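Wanted: a few pairs of hands for a gripper project (Onwood, evenings and weekends)

Posted November 10, 2024 by Sofia Psarras

Hi all! I'm looking for people to come and pick things up and put them down again with me, and yes, I will feed you.

Some of you know the project from the shop's open night in August, when I had one half-finished gripper clamped to the end of the bench and talked way too long about springs. We call it Tevodier (Stelios named it, take it up with him). It's a pair of hand-held grippers you squeeze yourself, and what they record goes into teaching a small arm we're building at the shared workshop on Karagiannis. The arm is coming along slowly. The grippers are finished enough to use, so now we need a big pile of recordings of ordinary people moving ordinary household stuff, and there are only two of us and we both do everything the same way by now.

Our goal is 2,000 good clips by the end of winter. As of this morning we have 849. I did most of those myself and my thumbs are feeling it.

What you'd be doing

You come for a session, usually two hours with a break in the middle. I hand you a pair of grippers and a card with a task on it, something like "put all the fruit in the bowl" or "fold the dish towel in half." You do it, we reset, you do it again a little differently. Left-handed people, please please write to me, we have almost nothing from lefties. Same goes for anybody with small hands, because I still suspect the handle is too fat and I'd like to hear it from someone other than me.

You don't need to know a thing about robots. If you can set a table you're overqualified. Patience helps, though. A cherry tomato is a lot harder than it sounds, and Stelios spent most of one evening chasing the same two across a cloth while I said encouraging things from the couch.

Where

Half the sessions are at the workshop, at the long table behind the laser cutter. The other half are at my place, a short walk away, since an arm that only ever learns on a clean workbench is going to panic the first time it meets a blanket. So we use the kitchen counter, the rug, the bed, whatever's there. 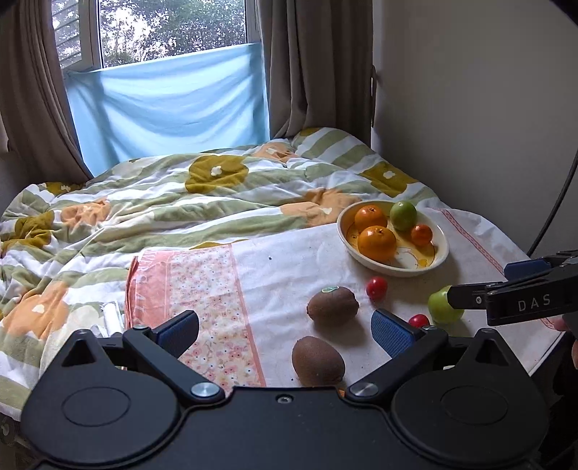
Soft surfaces are where I need the most help, to be fair. Things roll when you lean on the mattress, kiwis especially like to wander, and everyone comes up with their own way of dealing with it. I want all of those ways recorded. Wear sleeves you can push up, and leave rings and bracelets at home if you can.

What you get

$40 a session, paid the same night, plus dinner (Sofia's lentils or takeout from Sokonau, you pick). If you do 3 sessions or more I'll print you a gripper set of your own to take home, minus the electronics.

The recordings show hands and objects and whatever room we're in. Sometimes they catch a sleeve or a foot. We don't keep sound, and you can ask me to delete your clips any time up until we train on them.

I'm also looking for one person who'd like a bigger role, helping me reprint and swap worn parts between sessions. That one is better suited to somebody who's used a 3D printer before and isn't scared of tiny screws. Same pay, more mess.

To sign up, leave a note in the Tevodier folder by the workshop door or grab me or Stelios Stergiou when you see us. Tell me which evenings work, which hand you write with, and whether you're OK with cats. Must be 18 or over. Bring a friend if you want, two people can work at once!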